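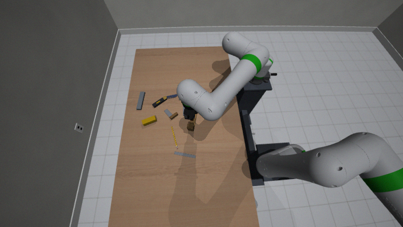

Bratu, 27 September 2026

Ultora open day, anyone else go?

tgrecu
Back from the Ultora open day. Two arms at one wooden table, bits of workshop stuff on it, knife, pencil, flat bars. They showed it all on the simulator first, then a talk. 15 minutes each group, I wanted 180. Rounded covers and green bands on the arms, very smart. Queue was daft tho.

3 comments

teo_ene
Same group I think. Bit disapointed. One arm goes in over the blocks and the other's stood off to the side with its gripper in mid-air. Why bring two? I asked and got "depends on the task". Well yes.
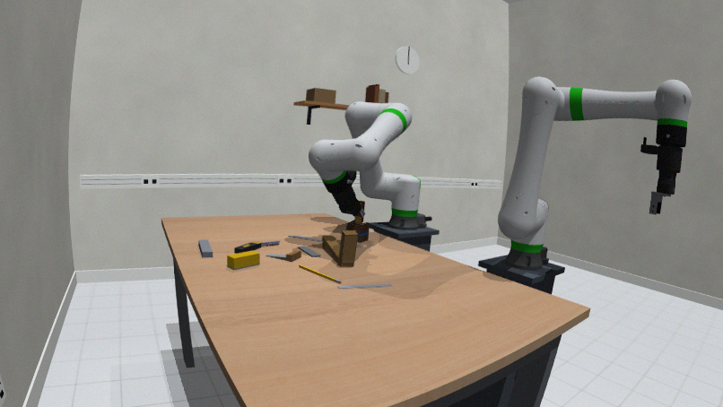
Roxana Voicu
Two arms is the whole point. One holds, one works. You left before the talk, Teodor. They went through the handover bit properly, took questions and all.

teo_ene
Did not leave early. Left at the end of MY slot. And a talk isn't a demo.

tgrecu
Fair. I did like the gripper view though, two fingers with black pads, nothing between them, just floor tiles. Helps you see how narow the gap is at the tips. Wish they'd left that up longer.

12 shares 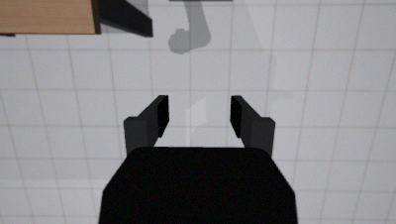 Next visit: Cadilska, February

grigore_g
Cadilska are doing one in February. 10 places per slot, 300 in total. Names to me by message pls, not in here. Teodor you're welcome to bring your two arms question.

teo_ene
Put me down. Late slot.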